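Last updated: October

## Cooking rice on a single induction ring

These steps are for anyone in a bedsit or a rented room with one portable ring and no hob. They make enough for two people, or one person and a box for the fridge.

**You will need**

- 1 mug of long-grain rice
- 1½ mugs of cold water
- a pinch of salt
- a saucepan with a flat, magnetic base and a lid that fits

Test the pan first. If a fridge magnet sticks firmly to the underside, it will work. Plain aluminium and copper pans won't heat.

**Method**

1. Rinse the rice in a sieve until the water runs mostly clear, then drain it well.
2. Put the rice, water and salt in the pan and stir once.
3. Bring to the boil on a medium-high setting with the lid off. Cheap rings pulse on and off at low power, so don't start too low.
4. When small craters show on the surface, put the lid on and turn down to the lowest setting. Leave for 10 minutes.
5. Switch off and leave for another 10 minutes without lifting the lid.
6. Fluff with a fork.

Brown rice needs 2 mugs of water and 25 minutes at step 4. I use the Jesdale brown, sold in 4 kg bags at the Clollik market on Saturday mornings — it keeps for months in a sealed tub.

**Choosing a pan**

A deep pan is better than a wide one, as starchy water foams up quickly. Keep metal spoons away from a nonstick lining.

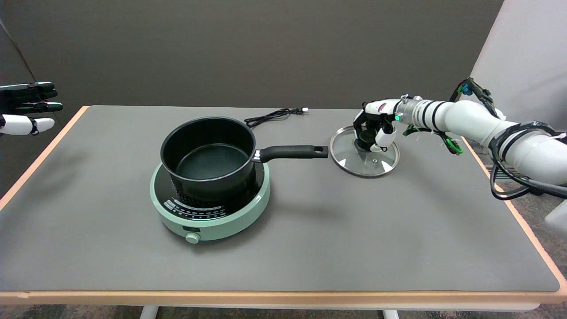

*Black nonstick saucepan on a round mint-green induction cooktop.*

**If it goes wrong**

- Wet rice: lid off, lowest setting, 2 minutes.
- Hard in the middle: add 3 tablespoons of boiling water, lid on, 4 minutes.
- Burnt base: don't scrape. Spoon out the top and soak the pan overnight.

Cool leftovers quickly, get them into the fridge within the hour and eat them the next day.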